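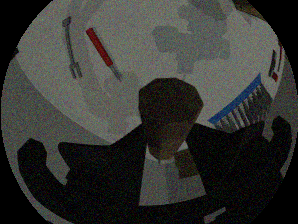
Render: Viktória Orbán, from the gripper camera

20th October

I worked in the shared workshop on the simulator again, and my eyes are tired. The real arm is still in pieces on the shelf at home, with one motor missing, so for now all my progress is inside the computer. Damir says this is the right order to do things. I think he is correct, but I miss having screws in my hand.

First I must write down the camera, before I forget the settings. The wrist view has the wide lens and the noise switched on, and I left both as they were last time. It is hard to look at for a long time. The wrench and the red screwdriver I can find quickly, but the fingers of the gripper are so dark that they look like one black shape. I tried for a long time to make the light stronger and it only made the shadows worse. Finlay advised me to keep the noise, and to teach the program to live with it. The cheap camera I bought from Stendetti will not be kinder, he said.

Then the run itself. I set it to 2486 steps and it stopped at step 723 with an error about the elbow limit. I read the message three times. I had written the angle in degrees, and Clerkia wants radians. This is the second time I make this mistake, and in May I promised myself to put a note on the monitor. Now the note is there, in red pen. Bláthnaid saw it and laughed, but in a friendly way, and then she brought me tea. 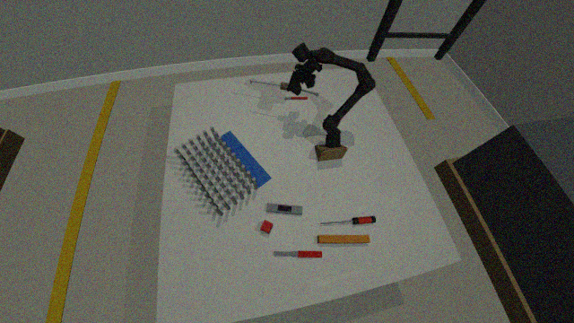
Choosing the first object to pick is my job for this week, and I changed my mind twice. I wanted to begin with a tool, because the whole idea of the project is an arm that puts tools back in their places. But a long thin thing turns when one finger touches it first, and then I do not know if my code is bad or only my luck. The small red cube near the peg grid is a better beginning, as all its sides are short and I can come to it from any direction. The utility knife with the red handle I will leave for much later. I also want to write the position of the wooden base block into the settings file, so that the table at home can be arranged in the same way. I measured my table and it is almost 3 cm narrower than the model - not terrible, but I must move something.

Boris asked if I will be ready to show it to the others. I told him I don't know yet. He has his own troubles with the Lazarević power supply, which makes a high sound that only he and I can hear.

For tomorrow: change the elbow limit, run again from zero, save the log under a proper name. Write to Nekcombe about the motor. Buy red tape and bread.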